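Hands Over White Cloth

By the time I got the job at Fumovside I had already told everybody I knew that I was going to teach a robot to fold. My mother asked if it could start with her closet. I said give us until October!

What I hadn't pictured was how much of the teaching would be me, standing in socks on a rubber mat with my arms in the control sleeves, doing the same small thing over and over. Reach down, pinch, lift, let go. Each go was an episode. Oduor Nyanda kept the list on the wall, and when I came in that first morning he had written 60 next to my name and underlined it.

"Sixty today?" I said.

"Before lunch," he said. "You'll get fast."

I did not get fast. I got to nineteen and my pinches were terrible. I came in too steep, I dithered, I went sideways looking for an edge that was right there. I wanted to throw the bad ones out and Oduor wouldn't let me.

"Label them and keep them," he said. "Abubakari needs to see somebody get lost and come back."

Abubakari was the model. It lived on the Nimudbridge machine two floors down and I talked about it constantly, the way people talk about a nephew. Every night it ate whatever we had made, and every morning Oduor ran it on the arm before the coffee was ready.

I loved going through the wrist video afterward. You forget your own shoulders. You're a few inches above the cloth and the whole world is weave and light, and then fingers.
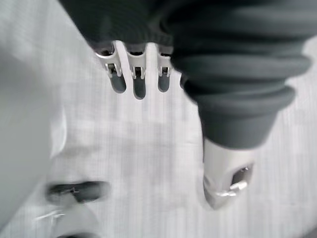
Three fingers and the bellows over the white, from the wrist view.

I stopped on that one for a long time. It was episode 183, one of mine, and I could remember what I'd been thinking, which was mostly about a sandwich. None of that was in it. There was only the way down.

"Is it any good?" I asked.

Oduor leaned over my chair and ran the clip forward, then back, then forward again. "You slow down," he said. "Right before you touch. See? You didn't do that on your first day."

I hadn't known I did it at all. I went back through the others, 184, 185, all the way to 187, and there it was every time, a little hush before the cloth, like someone about to knock on a door.

The next morning I beat him to the lab and started the run myself. The arm woke up, swung out over the table and began to come down. My hands were in my pockets. A few inches above the white it slowed.

"Oduor!" I yelled down the hall. "Oduor, come look at this, it's doing me!"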